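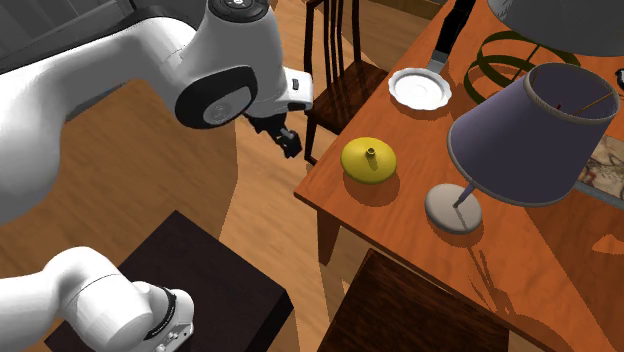

Arm freezes between pedestal and table, sim only so far

cabrera_k
ok so this is run 1,217 of the table clearing task and it stopped again. gripper open, over the floor, nowhere near the tabletop. no collision flagged. log just says "goal tolerance violated" and then nothing for over 9 seconds. then it drops the episode. anyone?

benitz22
joint limit. bet you anything. the pedestal is too far from the table

cabrera_k
checked, not at limits. closest joint has plenty left

sovi_dan
What's your planner padding? If the lamp or that chair is inflated too much there's no legal path in to the yellow thing and it just hangs. Had teh same on Sovilach, 2 evenings gone.

benitz22
padding would fail at plan time tho, not halfway thru. still say move the base

sovi_dan
Not if he replans on the fly. Which he does – see his old thread.

cabrera_k
yeah replanning is on. padding is 7 cm, came with the Grollenness scene file, never touched it

Fionnuala Horgan
7 is huge with a chair tucked in that close. But the bigger problem is the silent stop. On real hardware I want a fault and a hold, logged, before anyone walks up to it. Don't fix the padding and forget that part.

benitz22
its a sim, relax

Fionnuala Horgan
It's a sim until somebody copies the config over.

cabrera_k
fair. dropped padding, rerunning now – will add a proper fault state after dinner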